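Walo美术馆招聘展览协调员（全职，2名）

发布日期：7月25日
工作地点：Nestville馆区
岗位编号：2481

Walo美术馆现面向社会招聘展览协调员，参与巡回展览“Prumelia：衣料与身份”的筹备、布展和巡展工作。展览由本馆与Myung服饰档案馆合办，展出53件作品，包括服装、织物样本、手稿和摄影。首站在Nestville馆区，之后移至合作场馆，展品清单已定稿，展厅平面图仍在修改。

主要职责

与借展方核对借展合同、保险单据和点交报告，整理成统一格式后归档。
编制布展日程，协调运输公司、展具制作方和灯光人员的进场时间。
展品开箱、上架和撤展时在场，记录每件展品的状况，发现问题当天报告藏品部。
校对墙面文字、展品标签和导览手册，中英文版本须一致。
巡展期间随展出差，每站布展和撤展各去一次。 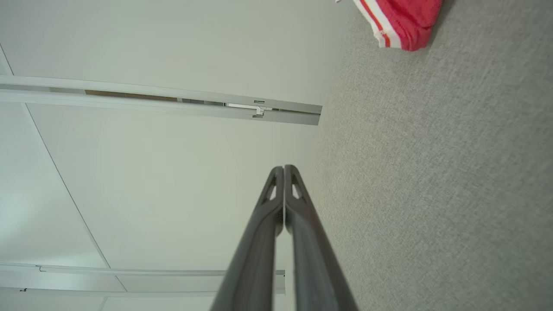
没有美术馆工作经验可以申请吗？
可以申请，但需要有其他项目协调经历，例如剧场、出版、档案馆或大型活动，并在求职信中写明本人具体负责的部分。只写项目名称的材料，我们无法评估。

任职要求

本科及以上学历，艺术史、博物馆学、服装史、文物保护等专业优先。
能用中文和英文撰写工作邮件及点交报告，会韩语者在与Myung沟通时会方便一些，但不作硬性要求。
熟练使用表格软件，能看懂展厅平面图和立面图。
布展期间需要站立作业，有时要上升降台，也会有晚间工作。晚间工作按馆内规定调休。
了解纺织品的基本持拿和存放方法。没有受过训练的，入职后由藏品部安排课程，通过考核后方可接触展品。

待遇

合同期两年，试用期两个月，期满后视巡展进度商议续签。薪资按本馆专业人员等级执行，面试时告知具体级别。本馆缴纳社会保险，提供工作日午餐和年度体检。出差的交通和住宿由馆方统一预订，不需个人垫付。 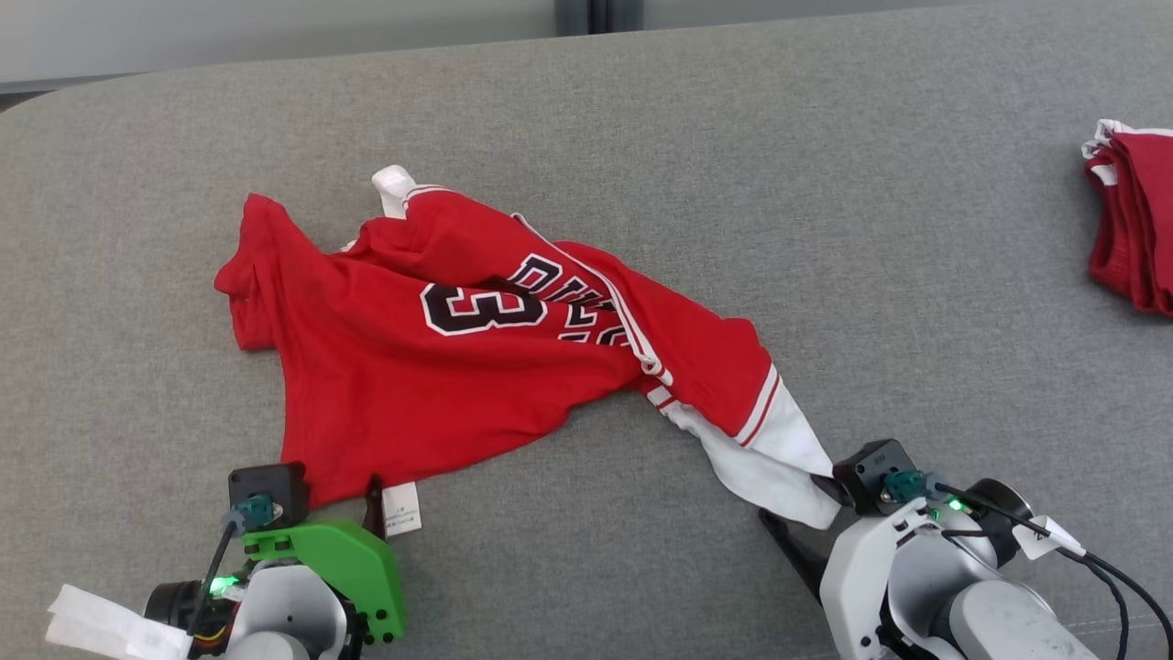
试用期内，新同事先在Nestville馆区熟悉档案和库房流程，再分到具体展区。两个岗位的分工略有不同：一位偏重借展和文件，一位偏重现场和展具。申请人可以在求职信里说明倾向，最终由展览部根据面试情况决定。两位协调员都向展览部主管汇报，日常工作与藏品部、教育部、设施部配合。

申请材料

个人简历，不超过两页。
求职信一封，中文或英文均可。
一份能说明文字能力的材料，例如展签、图录条目、状况报告或项目总结，节选即可。如有保密内容请自行遮盖。
两位推荐人的联系方式。面试之前我们不会与推荐人联系。

请将材料合并为一个PDF文件，通过本馆网站“招聘”栏目上传，文件名写岗位编号和本人姓名。系统收到后会自动回复。邮寄和当面递交的材料不予受理，作品原件请勿寄送。

选拔程序

初选由展览部和藏品部共同进行，最多审阅前50份完整申请，达到数量后栏目自动关闭。入选者参加线上面谈，之后到馆面试。到馆面试包括一项书面练习，内容是根据一份借展清单排出进场顺序，并指出清单中缺少的信息。外地申请人的往返车票凭票报销。

初选未通过者也会收到邮件通知，材料在招聘结束后删除。曾经申请过本馆其他岗位的，可以再次申请，需重新提交全部材料。

如需无障碍安排，请在上传页面的备注栏注明，人事部会在面试前与您确认。有关岗位内容的问题，也请通过同一页面留言，并注明岗位编号。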